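My workbench is in the garage, between the water heater and a bicycle I don't ride. The robot that's supposed to work there has spent most of its life somewhere nicer. For eight months Weidong Tian and I have been building a helper arm on evenings and weekends, and for most of that time the thing has lived in a simulated apartment while its actual motors sat in a shoebox.

I used to think this was cheating. Svenja Böttcher, who rents the bench next to Weidong's at the Edomley shop, still does. Her view is that a robot you can't stub your toe on is a screensaver. I've come around to the screensaver.

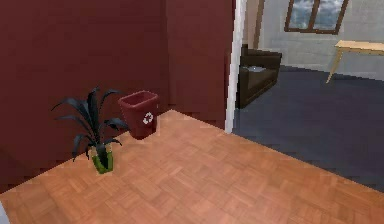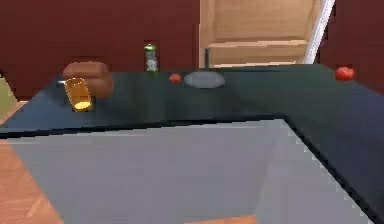 Maroon walls and a parquet floor, and me with bare concrete.

But consider the price of a mistake. In the garage I've broken 3 real glasses, 2 of them full, and one took a motor driver with it. In software I press a key and the evening is forgiven. Home builders are stubborn about this. We want sawdust, we want the burnt smell, we want to show the neighbors something heavy. Fine - but the heavy part can wait until January.

What I won't claim is that the simulator makes you honest. Its friction is whatever number I typed in last. Svenja has noticed that I type in generous ones, and she has offered to lend me a bucket and a mop.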